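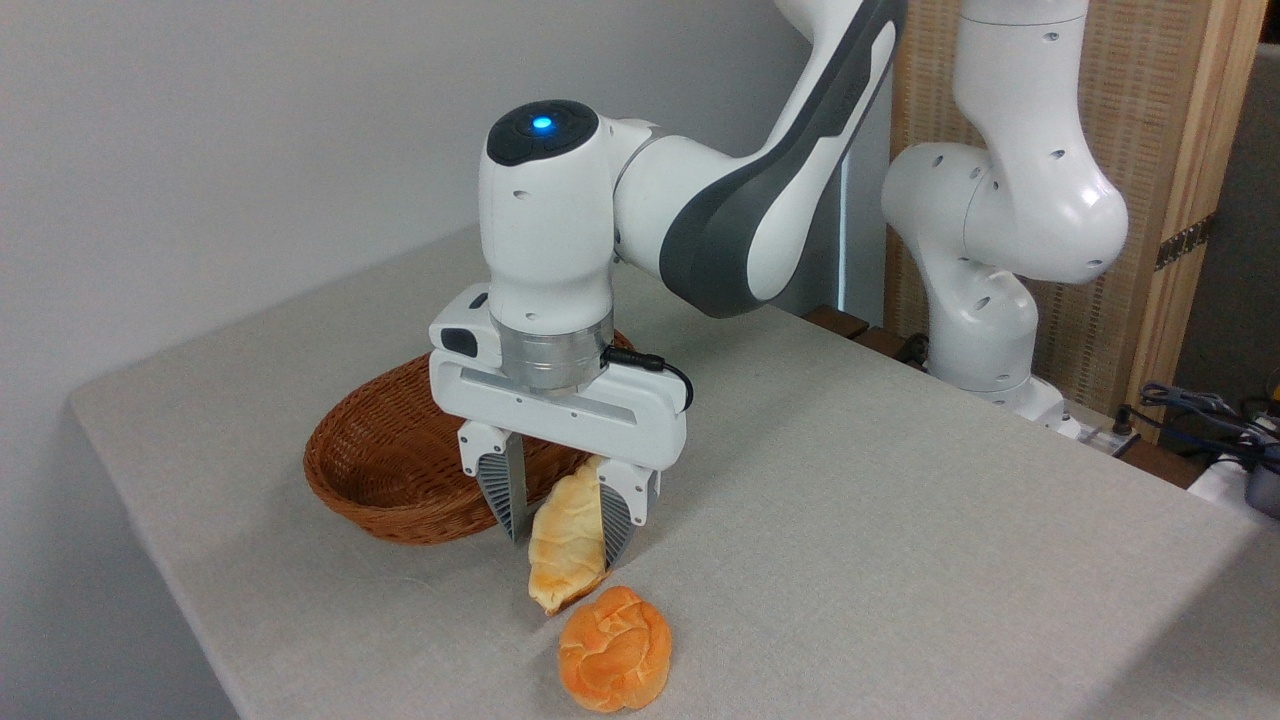
Moataz Mahrous remarked, on reading our first setup notes, that the cable deserved more space than the fingers, and that a cell like this one would lose more hours to a worn connector than to a badly tuned grasp. We have followed his advice in this section.

4.2 Setup and upkeep of the Trallside cell

The gripper cable plugs in at the flange and hangs in a loop on one side of the gripper body. The loop has to be long enough for a full turn of the wrist and short enough to stay clear of the basket rim. We set its length with the wrist at its lowest working height, then ran the arm through 30 slow pick-and-place cycles before logging any data. The plug is checked by hand at the start of each session.
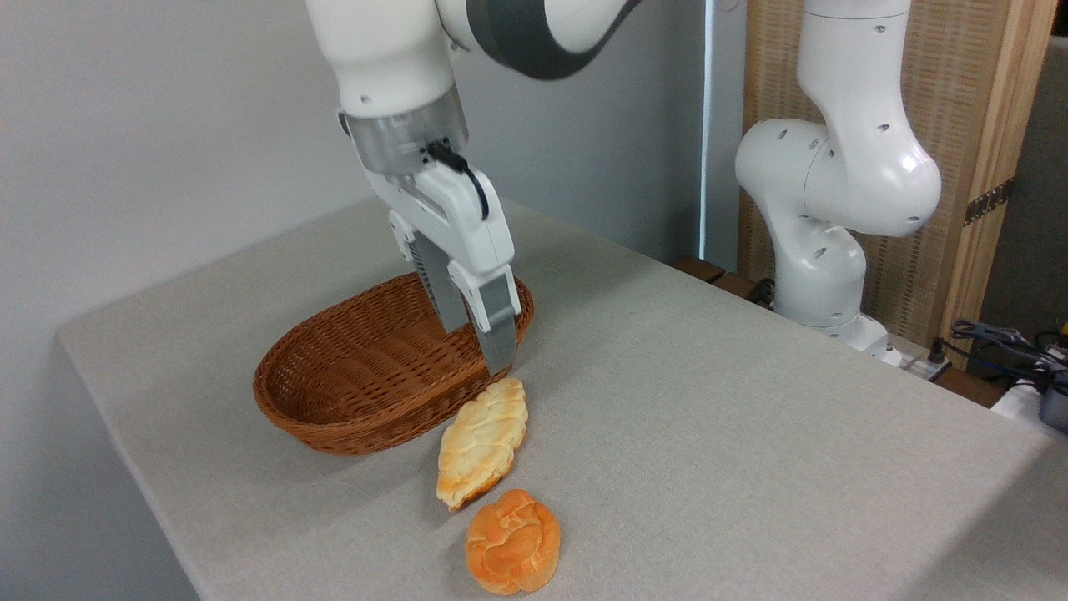

Figure 2. Gripper with fingers open at the right end of the basket; both rolls on the cloth.

The fingers are wiped after every session. Crumbs and grease collect in the grooves of the ribbed pad, and a dry brush clears them better than a cloth does. Nouhaila El Sherbiny kept the log, which covers 2161 grasps up to the end of June. Over that period the pads were replaced once, after grasp 669, when a rib had started to split.

Table height was measured again whenever the cloth was changed — a fold under the basket is enough to shift the rim and bring a fingertip into contact with it. The second arm kept its mount throughout and was parked clear of the basket during single-arm trials. Its joint zero was checked on the same schedule as that of the first arm.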